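Went round the Mutcombe hall kitchen in May with the usual list, kettle on, pen running out by the second page. Comments are mine and they ramble, sorry!

## Kitchen and servery check

- [x] **Fire blanket** — on its hook, tabs hanging down where you can grab them. Someone had draped a tea towel over it again. Moved.
- [x] **Extinguisher by the back door** — needle in the green, pin in, tag fine.
- [ ] **Fridge temperature** — 9 degrees on the little thermometer, far too warm. I turned the dial down and went back after lunch and it hadn't budged. Needs the Lerilex people to have a look before the next lunch club, and no milk left in it till then please.
- [x] **Hot tap** — warning sticker still readable, just.
- [ ] **Extractor filters** — greasy! Two of them want soaking overnight, and the left one is bent so it rattles. I'd sooner replace that one.
- [x] **Plug sockets** — no cracks, no scorch marks. The toaster lead is getting a bit tatty near the plug so keep an eye on it.
- [ ] **First aid box** — no blue plasters at all, and the burns gel is out of date.

Probe thermometer read 88 on the soup, so that's happy enough (and the soup was lovely, leek and potato).
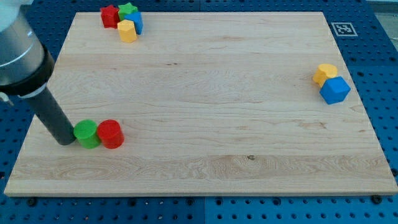 Boards and knives are the bit I always fuss over. The coloured plastic ones are scored to ribbons and I've binned the red one, because you can't get a scrubbing brush down into cuts that deep. For wood I look for splits, open joins and anything furry. A small dark knot like the one near the front edge of that pale board is just part of the grain and I wouldn't mark it down, but a gap you can get a fingernail into is a fail, every time. Dry them standing up, oil them now and then, and don't put them through the dishwasher!

## Still to sort

- [ ] Ring Lerilex about the fridge
- [ ] New red board and one filter
- [ ] Blue plasters, burns gel
- [ ] Ask Tripathi for a proper quote on the new cooker. The last one came in at 2,699 and didn't say whether that included taking the old one away

Back step is still wobbly, by the way. I know it isn't kitchen but I nearly went over on it with the bin bag, so it's going on this list until somebody fixes it.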